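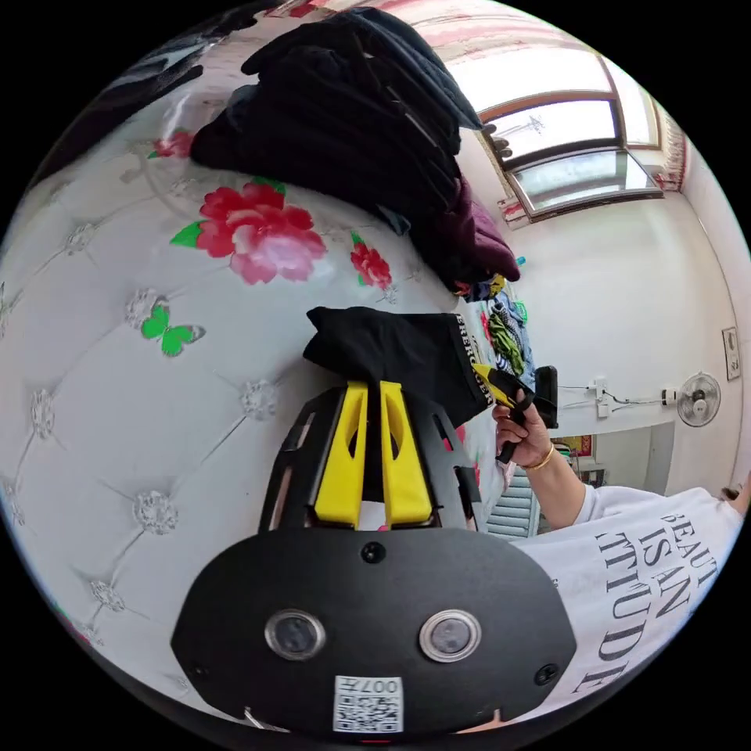
Speaker notes / Perception and planning track

Hi everyone, I'm Shahla Rahimi, I work on the planner at Lerlow. Kayode Afolabi wrote most of the perception code, so save the hard questions for him!

Start with cloth. A mug has a pose. A folded black shirt has an outline, a few edges and a lot of guesswork, and I love it for that. Our planner, Yao, never asks for a full model of the garment. It asks for two grasp points and a direction to pull, and then it looks again.

(Pause. Let people look at the photo.)

Looking again is the fun part. We replan 8 times a second, and each new plan starts from the last one, so the motion stays smooth even when a sleeve slides somewhere silly.
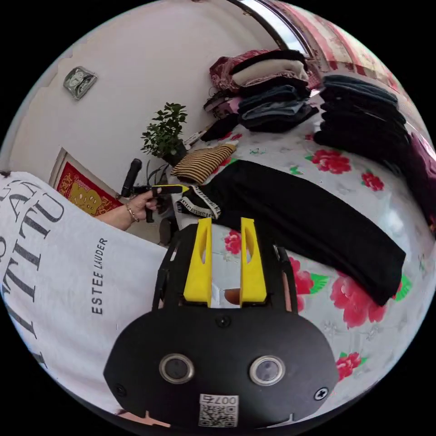

Dark fabric on dark fabric is still our worst case. Back in April the edge finder would happily merge a whole stack into one garment — Kayode's fix was to score each edge by how it moves between views, and it took 56 lines of code. Go slow on this slide, people always want the details.

Then the replay tool, Bunex. Scrub to any grasp, change one setting, rerun the planner from there. Demo it live if the wifi holds. Leave time for questions.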